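Disine Workshop Users Group
Minutes of the April general meeting

Held in the back workroom. Meeting opened at 6.35 pm. Quorum was met. Apologies were received and noted in the attendance book.

1. Minutes of the previous meeting

Accepted with one correction. The item on bench hire should have read "per half day", and the figure in the hire table has been changed to match.

2. Matters arising

The Isero order has been delivered in full except for the circlip pliers, which are on back order. The supplier has offered a refund or a wait. The meeting preferred to wait.

The kettle has been replaced.

3. Benches and work surfaces

Members discussed the pale tops used for small motor work. The light colour was agreed to be worth keeping, as small dark screws show up well on it. There were complaints about marks left behind from one session to the next. Some of these are grease and will lift with a mild cleaner. Others have been there long enough that they may not come out. 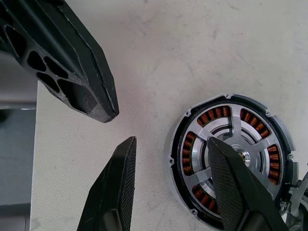

A member asked whether the surfaces could be covered with a rubber mat. Others found that mats hold swarf and that filings then end up inside the next motor. It was agreed to leave the tops bare, wipe them down before and after each job, and keep a magnetic sweep at each bench. Solvents are not to be used on the tops until a test has been done on an offcut.

Action: buy cleaner and cloths from the consumables budget.

4. Large table

The large table is to stay where it is for the winter program. A proposal to turn it end-on to the wall was put and lost. Those against said that people need to get at the long side when two are working together.

The following were agreed:

Bookings for the large table are to be made on the sheet by the door. A booking lapses if it is not taken up within half an hour.

Food and drinks are to stay in the kitchen.

Cables are to be coiled and put away at the end of each session, including any belonging to members.
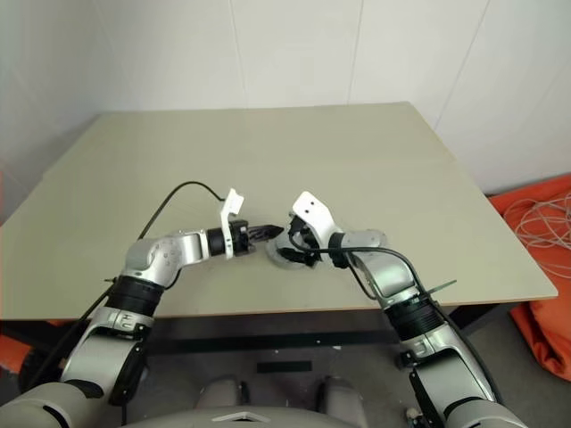 5. Finance

The balance at the end of the month was $3,250. Outgoings for the period came to $713, most of it for the Isero order and the remainder for electricity and the kettle. The report was accepted.

It was moved that the hire charge stay the same until the end of the financial year. Carried.

6. Storage and the floor

Members were reminded that the strip of floor along the wall is used as a walkway when the room is full. Bags and loose leads are to go on the hooks or in the lockers where possible. Anything that has to be left on the floor should be kept hard against the wall. The floor beneath the tables should be swept with the rest of the room, as this is where dropped fasteners are usually found.

The Escobedo cabinet has been relabelled. Bearings are now in the top drawers and wire is in the bottom. Members returning stock to the cabinet should check the drawer label, as several sizes were mixed together over the summer.
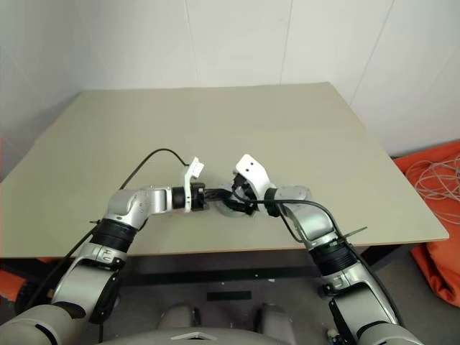
Question from the floor: Can members leave a half-finished motor in the room overnight?

Reply: Overnight storage is allowed in a lidded tray on the shelving, provided the tray has a name and a return date on it. Trays left past the return date will be moved to the lost property cupboard.

7. Motor teardown evenings

The Nono teardown evenings will go ahead, with brushless motors as the first subject. There will be 2 evenings, each limited to 5 people so that everyone has room at the bench.

The first evening will cover opening the motor and laying out the parts. The second will cover cleaning, checking the bearings and putting the motor back together. The following notes are to go out with the booking form:

Mark the position of the end cap before taking it off.

Keep the rotor away from loose screws and filings. The magnets will pick them up and they are slow to get out.

Do not pull on the windings or use them to lift the stator.

Put screws in a dish as they come out, in order.

It was noted that the handout from last year was out of date, and new members had asked for a new one. The draft page was passed around and approved with a change to the type size.

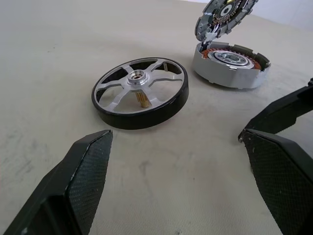 Brushless motor taken apart: rotor bell (left), stator housing with windings (right), circular end cap with circuit board (behind).

Action: print the revised handout before the first evening.

8. General business

The back door is sticking again. The landlord has been told.

A request was made for a second bench lamp. Prices are to be brought to the next meeting.

Meeting closed at 7.50 pm.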